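July 2025

The new planner went onto the arm this morning. Stallau, they call it, version 2, and according to the release notes it "reasons about contact." I have been reading release notes for a long time and I have yet to meet one that didn't reason about something.

I had meant to give it a fair shake. I made coffee, read the whole config file, and left the old planner installed beside it so I could flip back and forth without rebuilding. The build took most of the morning anyway, because the tooling from Prunotdale pins a version of the math library that nothing else here wants. I ended up with two copies of it and a path variable I'm ashamed of. If I forget how I did that, the answer is in the shell history on the left-hand machine, unless I've cleared it.

First runs were in simulation and they were beautiful, of course. 100 out of 100. Cables in simulation are a string of little beads that do what they're told. I don't know why I still bother to write the number down, but there it is.

Then the real arm. 70 out of 100 with Stallau, and I stopped twice to check that I was really running it, because the misses looked so familiar. They're the same misses the old one makes. The fingers come down in good order, a little off to the side, and close on air, and the status line says GRASP OK because the gripper width fell below the threshold. Of course it fell below the threshold. It closed. I raised this in March, and the reply from Borkosach was that the width check was "sufficient in practice." I would like to visit this practice someday.

Going through the misses, 13 of them have the segmentation mask drawn along a shadow or a seam in the wood with great confidence. The score next to it is usually higher than for the good ones. So the contact reasoning, whatever it amounts to, is being handed a cable that isn't there, and it plans a very nice smooth path to it. I can't blame the planner for that. I can blame the people who sell a planner as the fix for a perception problem, and I can blame myself for half believing it on the strength of a video.

The rest of the misses I haven't sorted. Some are timing. The wrist picture reaches the planner late when the logger is writing, and I've known about the logger for ages and keep not fixing it.

After lunch I switched to the compartment task, the one with the wood floor and the white wall, where it has to find the plug and leave the rest of the cable alone. I went through the wrist view one picture at a time with the overlay off, trying to decide what I'd tell it if I were the planner. 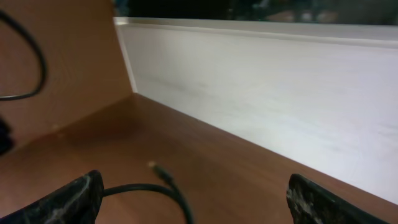 My trouble is that a loose cable has no single right answer. Do you go for the plug itself, or take hold a little way behind it and hope the end follows? Stallau gives one pose and one score. The old planner at least gave me a ranked list, most of it rubbish, but I could see second place and sometimes second place was the one I'd have picked. I went looking for a flag to turn the list back on. There is a flag. It's documented. It does nothing — I followed it through the source and the value gets read, stored, and never looked at again.

I wrote that up for Berhe, with the log lines attached and the line where the value goes to die. I kept it polite. I took out one sentence before sending and I'm glad I did.

To be fair to it, the motion is better. Less dithering on the approach, and it doesn't do that stupid wrist flip near the joint limit, which I've hated for as long as I've had this arm. If I could have the new paths with the old list I'd be fairly content, and maybe I can, if I wrap the old grasp scorer and feed the poses in myself. It's ugly but it's an afternoon's work. Call it two.

Tomorrow: logger first, before anything fun. Then a grasp check that looks at the picture after closing and doesn't just trust the width. Then the wrapper. I've left the old planner as the default on startup.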